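Student Project Report: A Display Stand for Headwear
Product Design Studio, Group 6
Last updated: April

Print this page | E-mail this page

3. Testing the Base

The purpose of this stage was to determine whether a ring base with a single crossbar could support an upright rod and a cap without additional weight. The brief, set by the retailer Goossens, required a stand that occupies little counter space and can be moved with one hand. Solid disk bases were considered in the first stage and rejected on grounds of material use.

The ring was retained from the Curnel proposal. The crossbar carries the rod and keeps the open center of the base from bending when the stand is lifted. 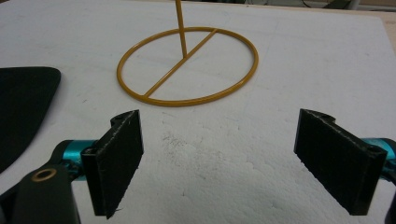

Ring base, crossbar and upright on the white work surface.

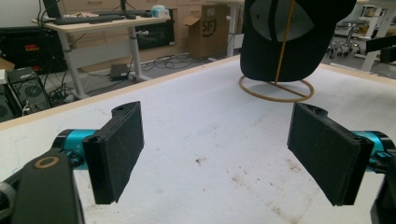 Stability was assessed by setting the stand down, placing a cap on it, and pushing the rod lightly from 2 directions. The group recorded 321 placements over the testing period, against a planned 300. Most failures occurred when the cap was placed well off center, so that its weight fell outside the ring. Pushing along the line of the crossbar produced fewer failures than pushing across it.

The group recommends a slightly wider ring for heavier caps. A second crossbar would add stiffness but would also complicate assembly, and it was not pursued. Finish and color remain to be agreed with Goossens before the final stage.

4. Remaining Work

Cost estimates for the wider ring are outstanding. The packaging study will be submitted separately.

Related reports
Pidari: Folding Counter Rack
Jostex: Hooks for Narrow Walls
Curnel: Ring Base Proposal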